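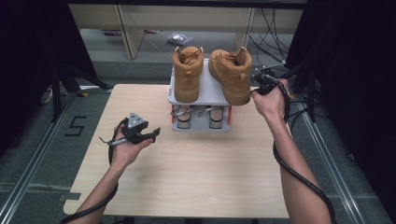 Boots belong on the top shelf, Sneha Shukla told me before I had my coat off, and anyone who puts them underneath has never had to fish one out in a hurry.

I had come to Ostau to talk about hallways, and we ended up spending most of the afternoon on one small shoe rack. It's a two-tier thing in white and light grey plastic, with little orange-red touches at the corners of the base, and it was sitting up on the table where she could get at it properly. Shukla has been sorting out other people's entryways for 15 years and she still gets excited about a shelf!

"I love a low rack," she said. "People buy these tall ones and then the top turns into a place for mail. With two levels you keep it for shoes. You see what you own."

The wheat-colored work boots get the upper shelf, side by side. Heavy soles need a flat surface, she says, and she doesn't fuss if one of them sticks out past the side a little. "Boots are wide. Let them be wide. Just don't stack them." Laces she leaves alone until the weekend, when she takes them all out and brushes the tongues – a job she finds very soothing and I would pay to avoid.

The lower shelf is for the small stuff. She keeps the beige pads down there with their metal clips, one at each end, and she was firm about it. "If you put the little things on top, the boots push them off. Then you're on your knees looking under the bench."

Her own hallway at home has a Plokby bench, which she bought secondhand in December and has already moved three times. Before that there was a basket. She doesn't miss the basket. "Everything in it was always at the bottom," she said, laughing.

We talked for a while about doing the sorting at table height, something she recommends to every household she visits. Put the rack up on a table, load it there, decide what stays, and carry it back to the door when you're happy. Her knees are grateful and so, she says, are the kids, who will join in at a table but won't crouch in a hallway for love or money.

And the table itself? She ran her palm across it when I asked. She likes a pale top for this kind of work because dirt shows up and you wipe it off right then – no guessing.

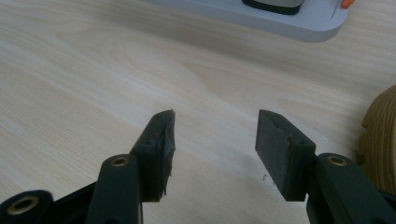 The tabletop, with its flowing grain and one darker oval.

"I always look for a board with something going on in it," she said. "That oval, I'd have picked this one just for that."

I asked what she would tell someone starting tonight, with a heap of shoes by the door. "Pick the pair you wore today and give it the best spot," she said. "Then do one more pair. Then have your dinner."

Sneha Shukla's next open afternoon in Ostau is on 19th October. Bring a pair of boots.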